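3.2 Daylight and window use in rented flats

Participants in the Tulten and Fliston buildings were asked to keep a diary of when they opened, closed or covered the windows in their main living area. The diary ran for eight weeks, ending in August, and 66 households returned entries complete enough to be coded. Temperature and cloud cover were taken from the Meteo station nearest each building. Where a household had more than one window in the room, entries were combined, as most respondents did not separate them.

Coding followed the scheme set out by Quintero in the pilot study. Each entry was assigned to one of seven categories, including glare, privacy, heat, noise and fresh air. Two coders worked separately and met on Mondays to settle differences. Entries that gave no reason were kept in the timing analysis but left out of the analysis of motives.

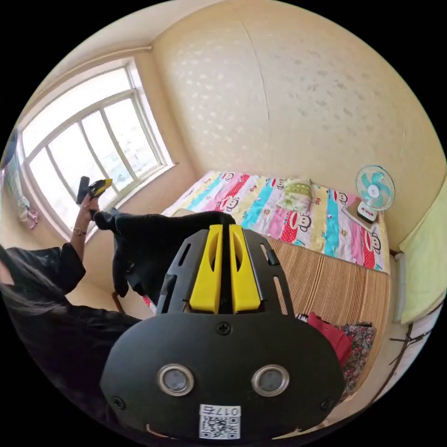 Figure 2. Arm raised toward a window.

Why do residents leave blinds closed after the sun has moved off the glass?

Most diary entries point to habit and to the effort of reaching the cord. Residents who lowered a blind in the morning because of glare seldom raised it again before evening, even when they later wrote that the room felt dim.

This pattern was stronger in the Fliston building, where furniture tends to be placed under the windows and the controls are harder to get at. Tulten residents adjusted their blinds more often during the day, and their entries refer more to colour and warmth of light than to glare. Neither group mentioned energy costs often, although the Khokhar survey of tenants had led us to expect that they would.

Privacy was recorded mainly by ground-floor households and mainly after dark. It is treated separately in Section 3.3, together with the entries on street lighting.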